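助成事業 中間報告書

提出日 2023年5月15日
提出先 ゴイコエチェア財団 助成担当 ショシャナ・ティボドー様
提出者 コベレロ共同事務局 アーチー・イネス
事業名 色ブロック貸出セットの再編と保管方法の改善
実施場所 エキムハム作業室および貸出先の13施設

事業の概要

本事業は、コベレロが地域の保育施設や学童施設に貸し出している色ブロックのセットを見直し、欠品の補充、色の整理、収納方法の変更、貸出記録の統一を行うものです。事業期間は2年で、今回の報告は前半の作業を対象としています。

申請時に挙げた課題は三つありました。セットごとに入っている色と形が違うこと、返却時の確認に時間がかかること、色の呼び方が施設によって違い、欠品の連絡が正しく伝わらないことです。このうち最初の二つについては作業がおおむね計画どおりに進んでいます。色の呼び方については、作業を始めてから想定より手がかかることがわかり、手順を一部変更しました。変更の内容は「色の名称の整理」と「濃い色のブロック」の項に書いています。

体制は申請時から変わっていません。全体の管理と報告をイネス、ブロックの点検と分類をベニート・アランダ、貸出先との連絡をシャンテル・ヴァン・ウィック、補充品の調達をパトリシオ・ロレンテが担当しています。補充品の製作はトステダリ工房に依頼しました。

前回の報告以降に行った作業

貸出中のセットをすべて回収し、エキムハム作業室で開封しました。回収は施設ごとに日をずらして行い、遊びの時間に使うブロックがなくなることのないよう、回収の前に予備のセットを届けています。予備は以前の型のもので、色数が少ないという指摘を受けましたが、使用上の問題は報告されていません。

開封後は、まずセットの区別をなくしてすべてのブロックを一か所に集め、形で分け、次に色で分けました。旧セットのまま点検する案もありましたが、施設のあいだで混ざったものが相当あり、元の組み合わせに戻すことに意味がないと判断しました。点検では、角の欠け、表面のはがれ、寸法のずれ、汚れの四項目を確認しています。

角の欠けたブロックは貸出に戻していません。表面のはがれは、指で触れて引っかかりのあるものを外し、引っかかりのないものは残しました。寸法のずれは、同じ形のブロックを並べて上に定規を渡し、がたつくものを除きました。汚れは拭き取りで落ちるものが大半でした。油性のペンで書かれた名前や印は落ちにくく、読める名前が残っているものは施設に確認のうえ外しています。

点検が終わった段階で、貸出に使える色と形の組み合わせを決め直しました。新しいセットの基準は1セット168個です。旧セットより少なくなりますが、使われていなかった細い部材を減らした結果であり、立方体と直方体の数は減らしていません。

色の名称の整理

欠品の連絡でもっとも多かった行き違いは、青に関するものでした。施設から「青が足りない」と連絡があり、青を送ると「これではなく紺のほうです」と返ってくる例が続いていました。調べたところ、旧セットには紺のブロックは入っていません。連絡をくださった施設の方に作業室へ来ていただき、一緒に確認したところ、同じ青の立方体を置く向きや場所によって青とも紺とも呼んでいたことがわかりました。

大きい立方体ではこの傾向が強く出ます。上のほうは明るい青に見え、下のほうは紺に近い色に見えます。白っぽい壁を背にして赤茶色の面のそばに置くと、この差がさらに目立つという意見がヴァン・ウィックから出ました。背景の色との関係については検証していませんので、意見として記すにとどめます。
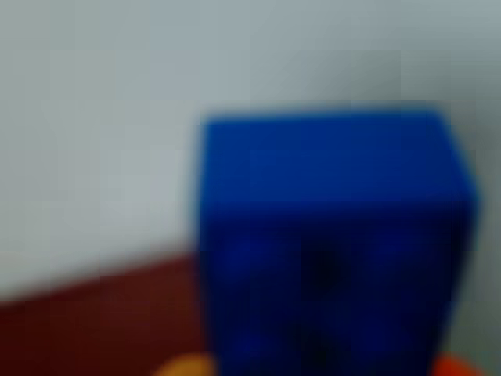 呼び方の統一

上記を受けて、色名の決め方を変更しました。当初は色名の一覧表を作って配る予定でしたが、一覧表に「青」と書くだけでは行き違いがなくならないため、色見本カードを作ることにしました。カードは100枚を印刷し、貸出先に配ったうえで残りを事務局に置いています。

カードの使い方は簡単です。欠品に気づいたら、カードを窓の近くで見て、足りない色に付いている番号を連絡してもらいます。電話でもメールでも、色の名前を言う必要はありません。名前を使ってはいけないという決まりにはしていませんので、「番号はこれ、青いやつです」という連絡も引き続きあります。番号が添えてあれば事務局側で迷うことはありません。

呼び方そのものも整理しました。子どもに向けて使う名前は、青、赤、黄、緑、白、茶、だいだいとし、「紺」「えんじ」「こげ茶」は事務局の文書では使わないことにしました。施設の中でどう呼ぶかは各施設の判断に任せています。ある学童施設では、子どもたちが付けた呼び名がすでに定着しており、それを変える理由はないと考えました。

カードの試し刷りは二度やり直しています。最初の刷りは青が紫に寄り、次の刷りは茶が赤に寄りました。三度目の刷りで実物と並べて見分けがつく程度になりましたが、完全に同じ色ではありません。印刷と実物の差は残るものとして、カードの裏に「実物とは少し違って見えることがあります」と入れました。

補充品の調達

補充品はトステダリ工房に製作を依頼しました。依頼の内容は、欠けていた立方体と直方体の追加、および茶の直方体の全面的な入れ替えです。最初の納品分は検品を終え、寸法、角の丸み、色のいずれも受け入れの基準を満たしていました。

二回目の納品は予定より遅れました。理由は塗りの乾燥に時間をとったためで、工房からは事前に連絡を受けています。乾燥を急がせて表面にべたつきが残ると、積んだときにブロックどうしが貼り付き、はがれの原因になります。ロレンテが工房と話し、納期を延ばして所定の乾燥時間を守ってもらうことにしました。費用の追加は生じていません。

納品時の梱包についても改めてもらいました。最初の納品では一つの箱に色を混ぜて入れてあり、濃い色が白に移った跡がいくつか見られました。拭けば落ちる程度でしたが、以後は色ごとに紙で包んでもらっています。包み紙は箱に敷くために再利用しています。

旧品のうち貸出に戻せなかったものは、処分せずに作業室の棚に置いています。角の欠けたものは削って丸めれば使える可能性があり、工房に見てもらう予定です。直せないと判断したものの扱いはまだ決めていません。工作の材料としてほしいという声が複数の施設からありますが、欠けた部分で手を傷つけるおそれがあるため、現時点では渡していません。

収納と運搬

旧セットは布袋に入れて運んでいました。軽くて場所をとらない一方、袋の中でブロックがぶつかり合い、角の欠けの主な原因になっていました。中身を確かめるのにすべて出さなければならないことも、返却時の確認に時間がかかる理由でした。

新しいセットは、ふたの付いた浅い箱に分けて入れます。立方体は立方体、直方体は直方体で箱を分け、箱の底に並べ方の図を貼りました。図のとおりに並べると箱がちょうど埋まり、空いた場所があれば欠品だとわかります。数えなくても確認できるようにしたことで、返却時の作業は目に見えて短くなりました。試しに新しい箱で貸し出した施設からは、片付けの時間に子どもが自分で並べているという報告が来ています。

困っている点もあります。浅い箱は積み重ねると高くなり、棚の奥行きが足りない施設では置き場所に苦労しています。また、大きい立方体の箱は重く、一人で持ち上げるのは勧められません。箱の側面に二人で持つよう書きましたが、書いてあることに気づかなかったという声もあり、字を大きくして貼り直すことにしました。

箱の底の図は、はじめ紙に印刷して透明なシートで覆っていましたが、シートの端がめくれてブロックに引っかかりました。現在は底板と同じ大きさに切った厚紙に印刷し、差し込む方式に変えています。汚れたら差し替えられるので、この方式で全セットをそろえます。

濃い色のブロック

茶の直方体については、別に項を立てて報告します。旧セットの茶は製作時期によって色が違い、明るい茶と、赤みのある濃い茶が混ざっていました。新しいセットでは後者にそろえることにし、入れ替えを進めています。

濃い茶を選んだのは、だいだいと並べたときに区別しやすいという理由からです。明るい茶は、だいだいの隣に置くと似た色に見えるという指摘が以前からありました。積み木の見本図を見ながら組む遊びでは、この二色の取り違えがよく起きています。

一方、濃い茶には黒と間違えられやすいという弱点があります。広い面は黒に近い暗い褐色に見え、細い側面に光が当たったところでようやく赤みがわかります。明るい灰色を背にした場合も、広い面だけを見て茶と答えた人は多くありませんでした。アランダが作業室で職員に尋ねたときには、黒という答えと茶という答えに分かれています。

セットに黒は入れていないため、取り違えが遊びの妨げになることはないと見ています。ただし欠品の連絡では「黒が一つない」と言われることが予想されます。これも色見本カードの番号で対応します。見本カードの茶は、広い面の色と側面の色を並べて載せることにしました。
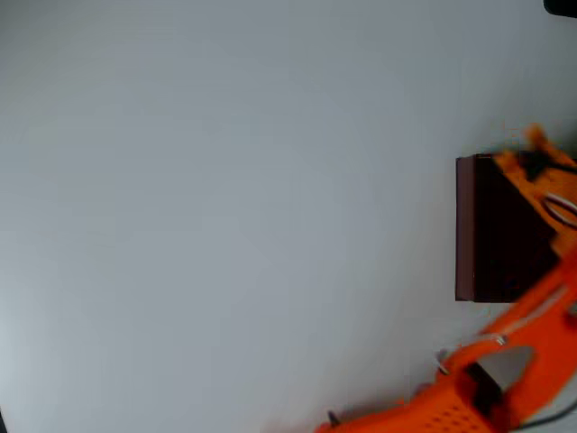 濃い茶のブロックは、もっと明るい色に塗り直したほうがよいのではありませんか。

現時点では塗り直しを行わない方針です。明るくすると、だいだいとの区別がつきにくいという元の問題に戻ります。納品済みの分を塗り直せば塗膜が厚くなり、箱の図に合わせた寸法にも影響します。見本カードを使った連絡がうまくいかない場合に限り、次の製作分から色を調整することを工房と相談します。

貸出先の反応

新しいセットを先に試した施設から感想を集めました。書式は設けず、ヴァン・ウィックが返却の際に聞き取っています。そのため、意見の多い少ないを比べられる形にはなっていません。

好意的な意見で多かったのは、片付けに関するものです。箱に並べる作業が遊びの続きになり、終わりの時間に声をかけなくても片付くようになった、という話を複数の施設で聞きました。小さい子どもの組では、図のとおりに並べるのが難しく、結局は大人が並べ直しているという報告もあります。年齢に応じて図を簡単にしたものを作れないかという要望があり、検討しています。

細い部材を減らしたことには、反対の意見もありました。橋や屋根を作るときに細い部材を使っていた施設があり、なくなると困るということでした。旧品の中から状態のよい細い部材を選び、希望する施設に追加で貸し出すことにしました。基準の個数には含めず、別の小箱に入れて管理します。

大きい立方体は、積む以外の使い方が目立ちました。腰かける、机の代わりにする、部屋の仕切りに並べるといった使い方です。腰かけについては、強度の確認をしていないため勧めていません。説明書に一文を加え、座ったり乗ったりしないよう書きました。机の代わりに使うことや仕切りに並べることは、特に制限していません。

色についての感想は、事務局が気にしていたほど多くありませんでした。青が二種類あるように見えるという話をした職員の方が一人おり、子どもが光の当たり方で色が変わることに気づいて、窓のそばまで持っていって比べていたそうです。

貸出記録の統一

これまでは施設ごとに紙の様式が違い、事務局で転記していました。新しい様式では、貸出日、返却日、欠品の番号、破損の有無、気づいたことの五つだけを書きます。記入欄を減らしたことで空欄のまま戻ってくる用紙が少なくなりました。

破損の有無は、当初「軽い」「重い」に分けて書いてもらうつもりでしたが、判断が人によって違うため取りやめました。破損があったブロックは箱に戻さず、付属の封筒か袋に入れて返してもらい、事務局で見て判断します。大きい立方体は袋に入らないため、荷札を付けて返すことにしています。

記録の電子化は本事業の対象に含めていません。要望はありますが、用紙のほうが早いという施設もあり、後半の期間が終わってから改めて考えます。

支出の状況

前半の支出は、補充品の製作費、収納箱の購入費、色見本カードの印刷費、運搬費の四費目です。いずれも承認された計画額の範囲に収まっています。印刷費は試し刷りのやり直しで増えましたが、枚数を見直して費目の中で調整しました。運搬費は、回収と予備の配達を同じ便にまとめたことで計画より少なくなりました。

費目間の流用は行っていません。厚紙の差し込み図は収納箱の費目から支出しており、この扱いについては事前にティボドー様に照会し、了承をいただいています。領収書の写しは別便でお送りします。

残っている課題

大きい箱の重さについては、解決の見込みがまだ立っていません。箱をさらに分ければ軽くなりますが、箱の数が増えて置き場所の問題が大きくなります。取っ手の位置を変えて持ちやすくする案を先に試します。

補充品の三回目の納品が残っています。内容は茶の直方体が中心で、工房からは予定どおりという連絡を受けています。遅れた場合は、旧品の濃い茶のうち状態のよいものを当面使い、明るい茶は混ぜません。

説明書の改訂も終わっていません。座ったり乗ったりしないことの記載は済みましたが、洗い方と拭き方の説明に古い内容が残っています。消毒液の種類によっては表面の色が薄くなるという連絡が一件あり、工房に使ってよいものを確認しているところです。確認がとれるまで、施設には水を固く絞った布で拭くようお願いしています。

今後の予定

6月に、残りのセットの箱詰めと、貸出先への新しいセットの配達を始めます。配達の際に、見本カードの使い方と箱の並べ方を職員の方に直接説明します。説明はヴァン・ウィックとアランダが手分けして行い、希望があれば子どもの前でも行います。

配達が一巡したあと、返却時の確認にかかる時間と、欠品連絡の行き違いの有無を見ていきます。行き違いについては、連絡を受けた職員がその都度、用紙の余白に内容を書き残すことにしました。

予備のセットは、全施設への配達が終わった時点で回収し、点検したうえで作業室に保管します。急な欠品や破損が出たときには、ここから出します。

作業室の見学をご希望の場合は、イネスまでご連絡ください。点検の作業は午前中に行っており、箱詰めの期間中は棚の前が狭くなりますので、少人数でお越しいただけると助かります。

添付書類
貸出記録の新様式
箱の底の図（立方体用、直方体用）
色見本カード 見本一組
支出の内訳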